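Search this site Go

Iltudcombe House – laundry room meeting, July

Jade opened at 7:30. Everyone loves the painted window with the green hills behind the washer – it makes folding sheets a pleasure! The mural stays as it is.

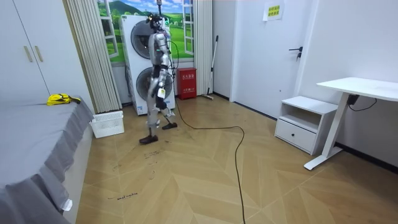 Spending so far is 857 out of the Marsden money, with 500 set aside for shelving. Agreed to buy 2 more baskets and a hook for the broom.

Gray sheets go in first, small cloths after. Jade will write up the wash order and tape it by the door.
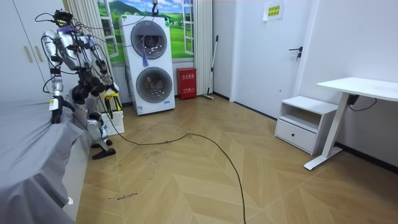 Matúš Michalík asked whether cloths could have a basket of their own, as he keeps finding them inside pillowcases. Agreed, gladly.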